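29 May 2019

Paste and cloth, continued from the January pages. Job 843, the Fakhoury ledgers.

Made a fresh batch first thing. 89 g wheat starch into 500 g cold water, left to stand while I cut boards. Cooked it in the small double boiler on medium, stirring the whole time. It went clear later than the last batch did, and I gave it ten more minutes past that point. Turned it out into the flat dish with film pressed down on the surface. No skin when I came back to it after lunch.

Pushed it through the horsehair strainer twice. The first pass left a few hard grains, all from the bottom of the pan, so I need to scrape the corners better. After the second pass it was smooth and stood up on the brush. Thinned one half with water until it dropped off in a slow string and kept the other half thick for the spines.

Peel strips: cut 13 from the Brilau cloth, all the same width, all with the warp running the long way. Five pasted thick, five pasted thin, three with the paste and PVA mix from the January batch sheet. All on gray board from the same sheet. Nipped in the press and then left under weight between blotters. Changed the blotters at noon and again before I went home.

The thin paste came through the cloth on two strips. It shows as a darker patch about the size of a thumbnail, easy to see on the blue. I would not want that on a cover. The thick paste did not strike through anywhere, but I had to work faster with it, and the last strip I laid down has a bubble near one end that I could not chase out with the folder. The mix was the easiest to handle. It is also the one we are least likely to use, as the ledgers have to be reversible and the PVA is not.

Did not pull any strips today. They stay under weight until tomorrow and then get a day in open air before testing.

The ledgers themselves. Volume two is in better shape than the intake note says. The sewing is sound from the front through to the last two sections, where the thread has gone at the kettle stitch. I can resew those two onto the old tapes without taking the rest down. Volume four is worse. The spine lining is a brown paper that has turned to crumbs, and the old glue under it is thick and shiny and has cracked across at every section. Started softening it with a poultice of methylcellulose, one hand's width at a time, twenty minutes each. It lifts with the bone scraper after that. Got as far as the second tape. It is slow, and I stopped when the light went off that side of the bench.

The board on volume four has a pencil sum inside the back cover, under where the pastedown has come away. Someone adding up sacks of something. I have left it alone and made a note on the job sheet so it gets recorded before the new pastedown goes over it. Fakhoury may want it left visible. Will ask.

Grain direction again: the new batch of Raltov board is marked short grain on the wrapper, and it bends like long grain. I cut two squares and wetted one side of each to check. They both curled the way long grain would. I have written LONG on the wrapper in marker. Please check before cutting from it, and do not go by the printed label.

Bench matters. The press screw is stiff again in the last turn. Wiped it down and put a little wax on it. The blotters are getting low and the large ones are already too cockled to use on anything but waste. The lid of the starch bin had been left up, so I put the starch in a jar.

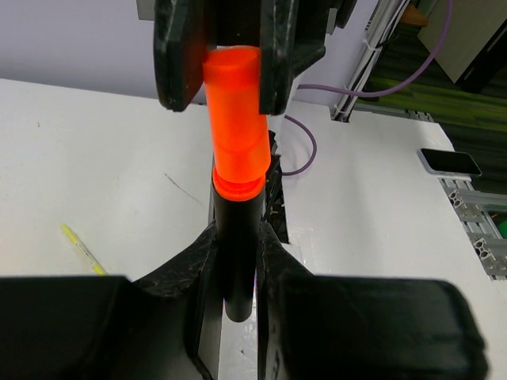 Oisín Ó Dubhghaill read this over and thinks the strike-through comes from the cloth and has little to do with how thin the paste is. He had the same patches on the Drutent albums with a paste as thick as mine, always within the first yard or so off the roll, and they stopped once he had cut past that. He suggests cutting another few strips from deeper in the roll before we rule out the thin paste.

Fair point. All of mine came off the outside end. I will cut four more tomorrow from farther in and paste them thin, from the same dish if it has kept, and mark them separately so they do not get mixed up with the first lot.

For tomorrow:
Blotters off, strips out to air.
Four new strips, thin paste.
Volume four, carry on from the second tape.
Ask about the pencil sum.
Order blotters, large and small.
Look for the other strainer. It was last on the drying rack.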